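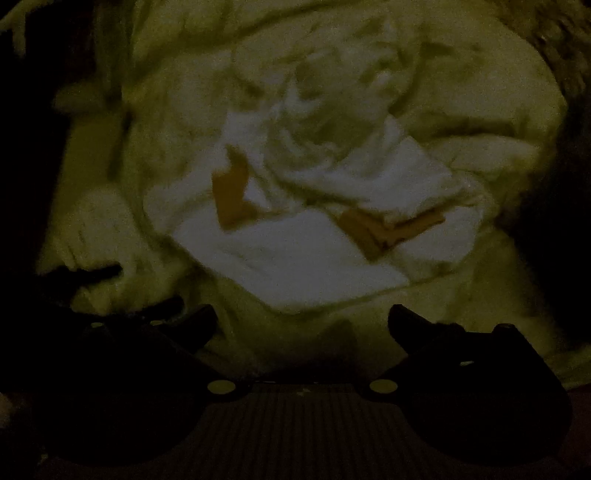

Photo: Loketti press service. Free for editorial use with mention of the source.

Loketti opens bedding collection for home textiles, first drop-off point at Sason

26/10/2022 — Loketti, a small company for textile reuse, announces today the opening of its first household bedding collection. From now on, residents can bring sheets, duvet covers, blankets and pillowcases to the Sason community hall, where the items are sorted for a second life. The service is free of charge.

The collection follows a trial in May, in which 128 households took part. Together they gave 2683 pieces of bed linen. Of these, 412 pieces were too worn to be used again as bedding, and they were cut into cleaning cloths by our partner Zundia.

"Almost every home has a pile of sheets which does not fit any bed anymore," says Gebremedhin Yilma, founder of Loketti. "People do not want to throw them away, but they also do not know where to bring them. So the pile stays in the cupboard for many years."

The trial has also shown us that most of the work happens at home, on top of the bed. A duvet cover is large, it turns around itself, and small things are easily lost inside it. Socks, ribbons and single pillowcases were found very often in the bags. For this reason Loketti asks all households to open each piece completely and shake it before packing.

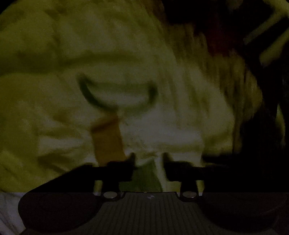

Do I need to iron the bedding before I bring it?
Ironing is not necessary. Please wash and dry the pieces, fold them one time or two times, and put them in a closed bag.

Loketti accepts cotton, linen and mixed fabrics in all colors. Patterned and plain pieces may go in the same bag. Pillows and duvets with filling are not accepted at the moment, but a solution for them is in preparation together with the workshop Yagi.

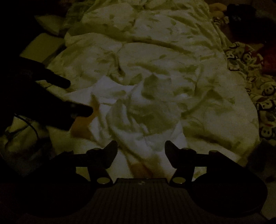 Every household may bring up to 4 bags per visit. At the hall, the bags are weighed and opened on long tables. Pieces in good condition are put together in sets again, as far as it is possible, and given to families who are moving into a first home. Single pieces go to sewing courses.

"A set does not have to match perfectly," explains Jayson Enriquez, responsible for sorting at Loketti. "A yellow sheet with a flowered pillowcase is completely fine. What we need is that the fabric is clean and strong, and that the buttons are still there."

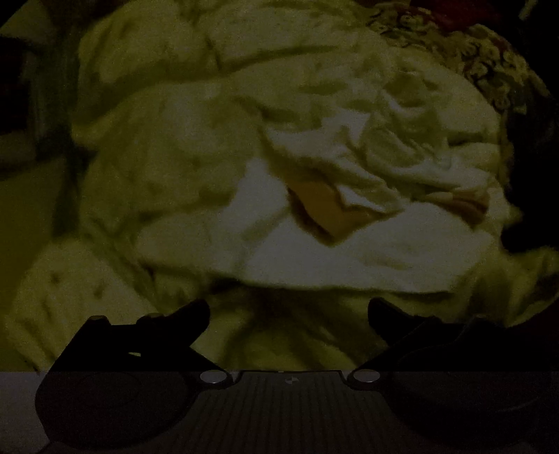
Mr. Enriquez also gives short lessons on folding, among them the fitted sheet, which was the most requested subject during the trial. The lessons take place at the hall and last half an hour. Participants are welcome to bring their own bedding — also the difficult pieces.

Information about opening hours and a printed packing guide are available at the entrance of the Sason community hall.

Press contact: Gebremedhin Yilma, Loketti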